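How to Pack a Box of Everyday Dishes So You Can Find (and Use) Them on the First Night

I have moved house 7 times, and for the first few of those I packed the kitchen last, in a panic, with whatever paper was left over. Then I would spend the first evening in the new place eating crackers over the sink while the bowls sat at the bottom of a carton marked "misc." So this is the method I use now for one box only: the everyday dishes. The good china is a separate job and I'll get to it another time. What we want today is a single box that one person can lift, that opens easily, and that has supper things right on top.

What you'll need

One medium cardboard box, used is fine
Packing tape, the wide kind
A stack of plain paper or clean dish towels
A marker
A flat, wipeable surface to work on
A few scraps of cardboard for dividers

I'm very fond of used boxes and I save them all year long, much to the annoyance of anyone who tries to get to my water heater. A box that has been around once already is perfectly good for dishes as long as the bottom is sound and the corners haven't gone soft. Press your thumbs into each corner. If the cardboard gives and stays dented, use that one for pillows. Scuffs and torn paper on the outside don't worry me in the least.

Step 1. Clear a place to work

Set the open box right up against your work surface so that you're moving each dish a few inches at most. I used to pack with the box on the floor and the dishes on the counter, and all that bending had me worn out before I'd finished the cereal bowls. A slick, wipeable surface is best. Dishes slide across it easily, and any crumbs or dust come up with a damp cloth before they get a chance to go into the box with your plates.

While you're at it, take out everything you mean to pack and look it over. This is the moment to let go of the chipped saucer and the lid that fits nothing. I have a mug from a place called Plonar that I've tried to part with on three separate moves, and it's still with me, so I won't lecture.

Step 2. Build the bottom

Tape the bottom seam twice, and then run one strip across it the other way. Turn the box over and set it down gently. Crumple paper into loose balls, each one the size of a grapefruit, and cover the whole floor of the box with them until you can't feel the cardboard when you press down with your hand. Loose is the word to remember here. If you squeeze the paper into hard little knots it won't cushion anything, and you'll use up your whole stack before you get to the second layer.

If you like dish towels better than paper, fold 2 of the thick ones flat across the bottom and put a thin layer of paper over them. You'll be glad to have clean towels at the other end anyway!

Step 3. Wrap and stand the plates

Plates travel on their edges, standing up like records in a crate. I know it looks wrong the first time you do it. Lay a sheet of paper flat, put the plate in the middle, fold two opposite corners over, then the other two, and tuck the last one under. Wrap each plate by itself, then bundle a few together in one more sheet so they move as a group.

Stand the bundles along one long side of the box, heaviest toward the middle. Slide a scrap of cardboard in after every bundle. When you come to the end of the row, the plates should be snug enough that they don't lean, and you should still be able to get your fingers in between.

Step 4. Nest the bowls

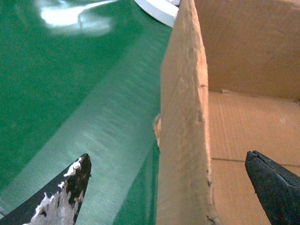

Bowls are more forgiving than plates, and you can nest them as long as there's a bit of paper between each one and the next. Put a half sheet inside the largest, set the next one in, and keep going until the stack is as tall as your hand. Then roll the whole stack up in two full sheets and lay it on its side. Don't be tempted to make taller stacks to save paper - they get heavy at one end and they love to tip when the box is carried up a stairway.

Lids go in last, wrapped flat and slipped down along the sides where there's a narrow gap. Plastic ones can go in with no wrapping at all, and they make good padding for their more delicate neighbors.

Step 5. Top it off with supper

Once the dishes are in, put down another soft layer of paper, and on top of that pack the things you'll want before anything else: a couple of bowls, forks and spoons rolled in a towel, a can opener, a small sponge. I add a bag of tea. When you fold the flaps of the box in, they should close flat with no bulge, and you shouldn't hear anything shift when you rock it gently from side to side. If you do hear something, open it back up and tuck in more paper. It only takes a minute.

Step 6. Tape and label

Tape the top seam, and then write on two sides as well as the top, because the top is exactly what disappears when somebody stacks another box on it. I write KITCHEN - EVERYDAY - OPEN FIRST in letters large enough to read from across a room, and draw an arrow to show which way is up.

A few last notes

Please don't fill a large box with dishes, even if it's the only one you have. Half dishes and half towels or tablecloths will do nicely in that case.

If your paper runs low, use T-shirts and socks. Clean socks are wonderful for drinking glasses, one glass to a sock.

When you unpack, keep the box open on the counter and drop the paper back into it as you go. Run your hand through the pile before you carry it out, in case a teaspoon has gone in with it. I've rescued more than one that way, along with the lid of my sugar bowl.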